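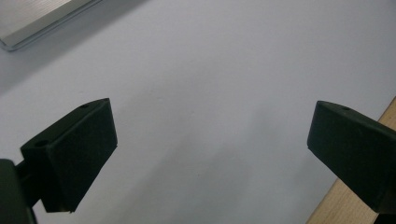 Dark gripper fingers with a gap between them, over a smooth, pale surface.

Report on the Open Day at the Plellodwood Center for Healthy Aging

Members of our regional reading and learning group attended the June open day at the Plellodwood Center. The invitation came through Rosine Perrin, head of public programs at the center, who has corresponded with our group since we ran our discussion series on sleep and memory. Our party was led by Norbert Sokol. The present report was prepared from his notes and from those of two other members.

Visitors were received in the main hall at 9:30 in the morning and given a printed schedule. The day consisted of an opening talk, a tour of three departments, lunch in the dining room, and an afternoon session on hearing. A planned visit to the sleep rooms was withdrawn from the schedule as patients were staying there overnight.

Opening talk

Dr. Benoît Leblanc, director of the center, spoke for forty minutes on what can and cannot be said to an older adult who asks how to keep a clear mind. He was careful in his wording. Regular physical activity, control of blood pressure, treatment of hearing loss, and steady social contact were the four subjects he chose to cover, and on each he separated what he considered well supported from what he considered only hopeful. He declined to recommend any supplement. A visitor asked about fish oil and was told that the center's dietitians prefer to discuss fish.

Dr. Leblanc also spoke about the way results are reported to the public. A difference between two groups in a study, he said, tells a single reader very little about his or her own future. Several of our members felt this was the most useful part of the talk and would have liked it to be longer.

The memory clinic

The first department on the tour was the memory clinic, on the second floor. Quentin Ferrand, the senior nurse, explained the course of a first appointment. The person being assessed is seen alone for part of the time and with a relative or friend for the rest. Paper tests are still used for most tasks. Mr. Ferrand showed the group a word list and a clock drawing sheet, both blank, and described how the staff try to keep the room quiet and the pace slow. Results are given at a second appointment and never by telephone.

The present waiting time for a first appointment is 72 days. Mr. Ferrand stated this figure without being asked and said that the center regards it as too long. A third assessment room is to open in the fall.

Our group had prepared questions on driving. The clinic does not decide whether a person may drive, but it does raise the matter early, and it refers people for a road assessment when there is doubt. One of our members, whose late husband was assessed elsewhere, remarked that she had not been offered this and would have welcomed it.

The teaching kitchen

The teaching kitchen was the best attended stop of the day, and our party had to wait in the corridor for some time. Courses here are run under the name Husia and last seven weeks. They are intended for people over 60 who cook for one or two. The emphasis is on beans, leafy vegetables, whole grains, and the use of herbs in place of salt. Participants cook and then eat together, and the instructor, Pascal Deschamps, considers the meal to be at least as important as the lesson.

Mr. Deschamps served a lentil soup with lemon and a barley salad. The recipes were handed out on cards and are available from our secretary. He mentioned that the oldest person to complete the course so far was 91, and that the most common request is for dishes that can be frozen in single portions. Course places are free to residents of the county, and others pay a fee. The kitchen takes up to 12 people at a time.

The exercise hall

The hall is on the ground floor and opens onto the garden. Two classes were in progress, one seated and one standing. The standing class practiced balance, with a rail along the wall for those who wanted it. Members of our party were invited to join, and Mr. Sokol, who is 69, did so. He reports that standing on one leg while counting backward by threes is harder than it sounds.

The center lends out a home exercise booklet by Tonetti and Jacquet, which is in large print. Our group has asked for a copy for the reading room.

Afternoon session on hearing

Ms. Perrin chaired the last session herself. Its purpose was practical — how to recognize a hearing problem in oneself, how to raise it with a spouse, and what to expect in the first weeks with hearing aids. She noted that many people put their first pair in a drawer and do not return for adjustment. The center now books the follow-up visit on the day the aids are fitted.

The discussion ran past the scheduled hour. There was some disagreement among visitors about the cost of hearing aids sold without a fitting, and Ms. Perrin gave no view on particular models.

Practical remarks for future visitors

The building is fully accessible, although the elevator is small and groups should allow extra time between floors. Parking behind the center was full by 9:00. The bus stop on the main road is a short walk away, uphill on the return. Sound in the main hall was poor toward the back, and members who use hearing aids should sit near the front. Lunch was plain and good. Coffee was available all day.

Our group thanks Dr. Leblanc and his staff for their welcome. Ms. Perrin has agreed to speak at one of our winter meetings, and the date will be posted in the reading room once it has been settled. Members who wish to join the next Husia course should apply directly to the center.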